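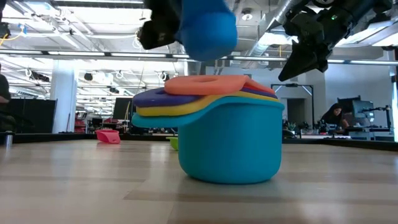
Cup nesting, left arm holding the blue one over the stack. Pink and lime still on the table.

July, bench 2, started 9:40

Cups again, and I am very happy with today! Chunhua's idea was to stop asking the policy for a full sequence and have it pick only the next cup, then look again from scratch. We retrained overnight on the same 800 demos, just cut up differently — each nest is its own short episode now, with the goal cup labeled at the start.

Old version used to drift. One bad drop early on and it kept marching through the order it had in its head, pushing cups at a stack that couldn't take them. The new one re-plans after every release. On the third run Junhao nudged the stack sideways while the arm was on its way over and it corrected in the air, smooth as anything. We both yelled. Yulan came over to see what broke.

Ran 7 full sets before lunch. 2 failures, both the same kind: cup lands on a handle underneath and sits crooked, and the policy thinks it's done. Handles fanned out to one side seem to be the hard case. When they're spread around the rim it hardly notices them.

Chaminda thinks the wrist view goes blind for the last bit of the drop and the model is guessing from the fixed camera. Sounds right to me. He wants to try a small wiggle before release, I want to try a "seated / not seated" head on the Danlow encoder first. Will do both, mine is quicker.

To do:
- relabel the crooked drops as failures (Shuzhen has the script)
- second arm is still on the hold-still policy, leave it until the drop is fixed
- copy checkpoint to Ornside before anyone reboots it
- try starting with cups on their sides, mixed in with upright ones

Gripper pads feel slick, swap them after the 4:00 run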